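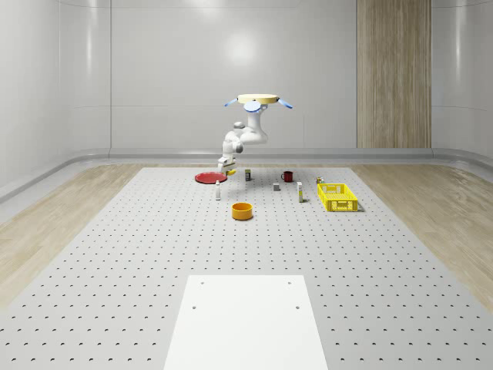
PRESS RELEASE

Rastton Shared Workshop opens its overhead robot arm project to members

Plans, parts list and simulated workcell made available in March

Rastton Shared Workshop is pleased to announce the opening of its overhead robot arm project, known as Wametti, to all members. The project sets out to give people working at home or in a shared workshop a complete route to a small sorting cell, from a computer model of the bench to a working arm above it.

Wametti began as a members' evening project at the workshop's premises in Punden. Its aim is modest. A single arm, hung from above, picks up ordinary household items from a perforated tabletop and moves them to a plate, a bowl or a basket. The work has been carried out in members' own time, using the workshop's machines and a small grant from the Sýkora Fund, which supports practical engineering in the community.

The cell exists at present as a full simulation, and the physical build is under way. In the simulated version the white arm reaches down over a light-grey table with a regular grid of holes. The items set out for it include a red mug, a small white bottle, a grey cube and a tall white carton, with a yellow basket among the containers. Members can change the layout, move the items and try a new sequence of movements before any metal is cut.

"We wanted the model to come first and to stay useful afterwards," said Sanaa Shehata, project lead at Rastton Shared Workshop. "Many of our members have a spare room or half a garage and no wish to rebuild the same bracket again and again. They can try a layout on screen in the evening and bring it to the workshop when they are content with it."

The decision to hang the arm from above was taken early in the project. Most members who expressed an interest have limited bench space, and an arm bolted to the tabletop would take up much of the area it is meant to serve. The overhead position also leaves the edges of the table open, so that a person can set out items from the front while the arm is switched off. The drawback is that the supporting structure must be stiff, and a good deal of the workshop's effort has gone into this part of the design. Two frames have been drawn up: one fixed to a ceiling joist, and one free-standing on four legs for those who rent their homes.

The perforated table was chosen so that fixtures can be placed, removed and placed again in the same position. In the model, a plain white board sits at the front of the table. Members are welcome to propose other uses for this area, and the workshop will publish drawings of any fixture that passes its checks.

Household objects were preferred to machined test pieces from the beginning. A mug has a handle that may face any direction. A narrow bottle is easily knocked over, and a deep bowl needs a different approach from a flat plate. The project team considers that a cell able to deal with such things will be of more practical interest to members than one which handles identical blocks.

Work on the physical cell will be carried out in 13 sessions at Punden. The early sessions cover the frame, the mounting plate and the wiring. Later sessions turn to the gripper, the control software and the comparison of real movements with those in the simulation. Members may attend the full series or join for a single part of the work. Places are limited to 20 at each session in order to keep the machine area safe, and those who have completed the workshop's basic induction will be given priority.

Safety arrangements have been agreed for all sessions. The arm will be run at reduced speed whenever people are present, and an emergency stop will be fitted within reach of the operator and at the door. No member will be permitted to run the arm alone. Those building at home are asked to follow the same rules and to read the guidance supplied with the plans before connecting power. The workshop cannot inspect home installations but will gladly look over photographs and drawings sent in by members.

"There will be differences between the model and the bench — there always are," said Ms Shehata. "A joint has a little play in it, or a table is not as flat as the drawing says. We intend to write these differences down as we find them and put them in the members' notes, including the ones that are our own fault."

The release for members consists of the simulation files, the drawings for both frames, a parts list and a set of building notes. The parts list gives alternatives wherever a component may be hard to obtain. Printed copies of the building notes will be kept at the front desk in Punden for those who prefer to work from paper. Members may alter the design freely for their own use and are asked to share any improvements through the project shelf on the members' pages.

A second stage of the project is planned once the first cell has been in regular use. It is expected to look at a camera system for finding items on the table and at a lighter gripper that can be made on the workshop's own printers. No decision has been taken on the form of the second stage, and suggestions from members are invited.

Members wishing to attend the build sessions should put their names down at the front desk or through the members' pages. Visitors who are not members may view the work in progress by arrangement.

About Rastton Shared Workshop

Rastton Shared Workshop provides tools, bench space and training to the public at its premises in Punden. Its facilities include wood and metal working areas, an electronics room and a quiet room for design work. Membership is open to adults, with supervised sessions for younger people.

Enquiries from the press should be addressed to Sanaa Shehata, Wametti project lead, at Rastton Shared Workshop.

ENDS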